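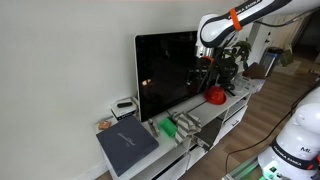 Fistevora Surface Clearing Package

Sold by Grirley. For labs, appliance makers and care-home suppliers who are testing arm robots on household chores.

Fistevora is a task package for clearing a cluttered living room surface with one or two robot arms. The surface is the kind most homes have: a TV stand with a box or two on it, a remote control, a plant, a cloth somebody dropped, a few small things with no fixed place. You supply the arms, the grippers and the stand. We supply the task software, the object set, the score sheets and a setup visit.

It is not a home robot. If you are looking for something that will tidy your living room while you are at work, we don't sell one, and we would be careful with anyone who says they do.

What the package does

The software takes one surface and a list of where things should end up. It plans an order, picks up one object at a time and puts it in a bin, in a drawer or back on the surface in its place. With two arms it can hold a thing steady with one gripper while the other works, or split the surface into halves.

A person starts each run and stays within reach of the stop button. When the software isn't sure about a grasp it pauses and asks. You can answer from the tablet by tapping the object, choosing a different grasp or telling it to skip. Most first-time users are surprised by how often it asks. You can lower the setting, and then it asks less and drops more.

Can machines do this chore yet?

Partly. We wrote this section after customers kept asking for it, and it describes our own package on our own test stand in the Birkett workshop. The last full round was 106 runs, all with the standard object set, with the positions changed between runs.

Rigid boxes, small. Good. A small carton standing on its own is the easiest thing on the stand. Remote controls are nearly as easy when they lie on a bare surface. A remote lying on top of a box is harder, as the gripper has to come in close to the edge of the box without pushing it.

Rigid boxes, large and flat. Fair. A big lid box is often wider than the gripper can open, so it has to be taken by an edge. If it overhangs the front of the stand the arm can get under it, and the software looks for that. If it sits flush we slide it to the edge first. Sliding works on smooth painted surfaces and badly on rough ones.

Cloth. Fair for picking up, poor for anything after that. A crumpled cloth gives the gripper plenty to hold, and getting it into a bin is no trouble. Folding is outside the package. A cloth hanging over the front edge can catch on a drawer handle, so the lift goes up and out before it goes sideways.

Clear plastic. Poor. Bags and clear tubs are hard for depth cameras. The software will often see the wall behind the bag. We recommend setting clear plastic to "ask" every time.

Plants. The package treats a potted plant as a thing to avoid. Leaves move, they hang over other objects, and a small item sitting in front of the pot has to be reached without pulling the foliage along. You mark the plant on the tablet and the arms keep a margin around it. Anything inside the margin is left for a person.

Screens. The same treatment as plants, with a wider margin. A dark TV screen reflects the arm and whatever lamps are on in the room, and early versions of our software sometimes picked out the reflection as an object. Version 3 masks the screen before it looks for anything else. We still ask customers to check the mask by hand at the start of each session.

Drawers. Fair. The arm can open a light drawer with a raised handle if nothing is jammed in it. Push-to-open fronts and finger grooves are not supported.

Speed is the other half of the answer. A person clears a TV stand in the time it takes to walk past it. Our package takes one object, checks, moves on, and the whole job is slow enough that you would want to be doing something else. For a test lab that is fine. For a household it isn't yet.

What is in the box

Task software, version 3, with one license for a two-arm station.
Object set of 40 household items: cartons, tins, cloths, toys, bottles, a hat, bowls, remotes and clear bags.
Spare cloths and bags, which wear out first.
Two soft bins with printed markers.
Adhesive markers for the stand and the floor.
Score sheets on paper and as a spreadsheet.
Tablet with the operator app installed.
Printed manual.

What you need to have

One or two seven-joint arms with parallel grippers and a working stop circuit. Ask us about your model before you order. Drivers differ, and a new one takes us time to write.

A stable mount for each base. For a TV stand the bases usually go on the floor side, facing the front of the stand or off one end of it. Leave space for an operator to walk behind.

A depth camera with a clear view of the whole surface. One is enough for most layouts. If the TV is large and the surface in front of it is narrow, a second camera at the far end helps with objects that hide behind others.

A TV stand, sideboard or low cabinet. Plain white and light wood both work. Glass tops do not.

A computer with a wired connection to each arm. Wireless is fine for the tablet and nothing else.

Room layout

Route the arm cables away from where the operator stands, or cover them. A cable lying loose across a smooth floor is the thing our installers most often ask people to fix before they will switch on.

Keep 50 cm of free wall on each side of the stand if you can. Arms reaching down over a television need height as well, and the elbow swings out further than people expect. Take down low lamps and shelves, or enter them in the app as blocked areas.

Daylight is fine. Direct sun on the screen or on a glossy box lid is not, so have a curtain you can close.

Tether or strap the TV. The software will keep the arms away from it, and we would still like it strapped.

Setup visit

A setup visit is included for one station. Danang Raju or Darren Yeoman will come to you, mount the camera, calibrate both arms and run the standard set with your operators. Please have the arms bolted down and powered before the visit. We do not drill floors.

By the end of the visit your team should be able to recalibrate without us. If a base is bumped or moved, do it again. A shift too small to notice by eye is enough to make the gripper miss a remote control.

Using your own objects

You can add your own items. Put the object alone on the stand, follow the prompts, turn it when asked, and give it a name and a destination. Odd shapes take longer. Stuffed toys are best entered as cloth. Do not add knives, lit candles, open drinks or medicine. The app has no way of knowing what is in a container, and it will tip one if the best grasp happens to be at an angle.

Bülent Ertürk wrote the section of the manual on adding objects, and he reads the feedback on it, so if a step is unclear please say so.

Scoring

The score sheet records every object in a run under one of four results: placed, placed with help, left, dropped. We count "placed with help" separately and ask that customers do the same when they publish. A run where the operator tapped the tablet for each item looks very good if you only write down where things ended up.

There is a free text column. Use it. Notes such as "cloth took the small box with it" have been more use to us than the totals.

Known limits

Stacks of more than two objects are taken apart from the top, and the software does not check whether the lower ones are stable.

Objects thinner than a remote control, such as letters and coasters, are skipped.

Two arms will not reach into the same area at once. One waits. On a short stand this makes two arms only a little quicker than one.

Dusting and wiping are not part of the package. Eimear Breathnach is working on a wiping add-on for flat surfaces. It has no release date and we are not taking orders for it.

Open shelves under the stand top can be used as a destination if they are well lit. Deep, shadowed ones can't, since the camera sees too little of the inside.

Ordering and support

Fistevora is sold as a complete package or as software only. The software-only version comes without the object set and the setup visit, and suits labs that already have a calibrated two-arm station. Customers with the older Grulum shelf-picking package can move their license across and keep their camera mount.

Prices depend on the arm model and on travel, so we quote each order. Write to the sales desk with the make of your arms, the number of arms, the length of your stand and a photo of the room. A phone photo is fine — clutter and all.

Support is by email, answered on working days. Send the log file with your question. If an arm has touched a person or broken something, stop using the station and call us first.

Replacement cloths, bags and bins can be ordered separately. Tablets are replaced under warranty unless they have been dropped — check the case first, they come with one.

Product page last revised June 15, 2018. Changes: screen mask added to the operator checklist, glass tops removed from the list of supported surfaces, technical contact for arm drivers is now Bartosz Cieślak.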